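Stadness gripper fault

The Stadness gripper fault was a recurring failure in the two-finger grippers of the Lestico tabletop arm, a small robot arm sold in pairs for light sorting and packing work. An affected gripper stopped closing partway through a grasp and let go of whatever it held. The fault was named after the Stadness workshop, where it was first logged in March.

Lestico arms are normally mounted at either side of a work table and share one controller. In early reports, only the right arm of a pair was affected.

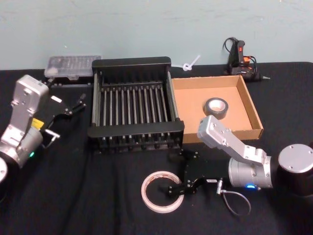
The cause was traced to the cable at the wrist. Fleltix, the maker of the arm, had left enough slack for the wrist to turn fully, and repeated turning worked the connector loose. On a table set with a dish rack, a cardboard tray and rolls of tape, a cable hanging in a loop below the wrist could also catch on an object as the arm moved across. A partly seated connector cut power to the finger motor for up to 2 seconds. The indicator light stayed on during the dropout, so operators often blamed the grip settings.

Effiong, a repair firm, found loose connectors in nearly 80 percent of the grippers returned to it. Fleltix later issued a clip that holds the cable against the forearm, along with a software check that halts both arms after 5 failed grasps.

Last updated: March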